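play food sort out, a thread. been meaning to do this for weeks

got the Zanetti basket for the wooden train bits originaly, never fitted, so it's the veg basket now

rule is if it's got a face drawn on it in biro it goes. lost 2 carrots that way - sorry carrots

the Plolasby set came with 7 bits, the lemon has been missing since December

cucumber's in the basket, mango, sweet potato, bok choy and tangerine still to go
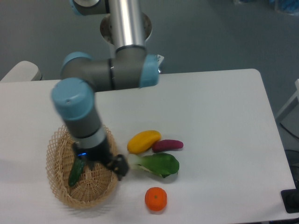
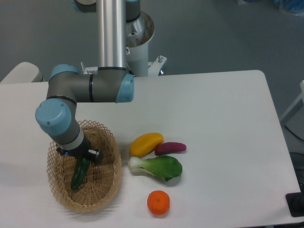

anyway does anyone know if Plolasby sell the lemon on its own?? not buying a whole set agian for one lemon

tea first - then the tiny saucepans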